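The woman who runs Tamis, a snack stall that packs its orders by hand, works from a table at home. She started with 6 regular customers and now sends out mixed packets by post, mostly to people who have moved away and miss what they ate as children.

"I never planned a shop," she says. "I had too many biscuits in the cupboard and a cousin who wanted some."

She sorts everything before it goes in a parcel. Old box lids do the job of trays, and the cloth stays on the table because packets slide about on bare wood.
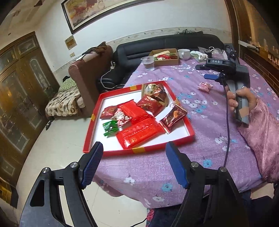 "I put the big packets down and fit the small ones round them," she says. "If a customer likes fruit flavours, I'll swap something. People write notes on their orders and I do read them."

Last year she posted 1,059 parcels. She had hoped for 1,000. January was the slowest month and she spent most of it clearing shelves and chasing a late delivery of tape from Barska.

Has she thought about renting a unit? "I went to see one. It was cold and the parking was bad. I'd need a van as well."

For now she buys her cartons in packs of 77 from Prieto, an odd number she has stopped asking them about. The next job is a price list, which she has been putting off since the spring.

Contact us | Copyright Plovura | Back to top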